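The Docs Page

Half four and the coffee's gone. Two screens on, the dark one full of code, the big one still on the docs. Same page since lunch.

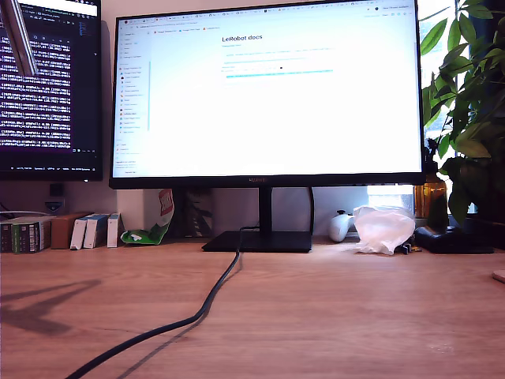 1. Before five

She reads the heading again. LeRobot docs. Reads the turquoise bar under it. Reads it a third time and couldn't tell you a word of it.

Dirnix want the thing by five. Not a working thing, the email said, just a thing. Then a second email — a working thing, please, if possible. Two hundred quid extra if it's in tonight. She'd said yes to both becuase she was on the bus and it was easier.

Down the side of the page, that long list. Little coloured icons all the way. She must have clicked most of them by now. Install, set up, start again. Somewhere in there is the line she needs, she saw it this morning, she knows she did. Didn't save it. Who saves a line.

Phone goes. Her sister.

"Are you coming?"

"Yes. Soon. What time is it?"

"You've got a clock on every single thing you own."

Line 482 is the problem. Line 482 has been the problem since Delorme, the last place, where it was somebody else's line and she'd copied it out and brought it along like a mug. Never understood it. It always just went.

She pulls the keyboard over. The cable slides with it a bit, across the desk. Pushes it back with her wrist.

2. After

Takes the line out. All of it. Sits there.

Runs it.

Nothing goes red. She doesn't trust that, so she runs it again, and then goes and stands in the kitchen while it does whatever it does. Washes a cup. Washes the other cup. Eight minutes to five and the bus is at ten past and she hasn't got her shoes on.

Back in. Still nothing red. Just the cursor, and the big white page next to it, bright enough to make her squint.

Attach. Send. "Hi, here it is, any problems shout" — no kiss, she checks, no kiss.

Shoes. Keys. Coat over one arm, the wrong coat. She's on the stairs when the phone buzzes and it's Dirnix, one line, could she also do it for Zuvport, same thing but diferent.

She types yes with her thumb and runs for the bus.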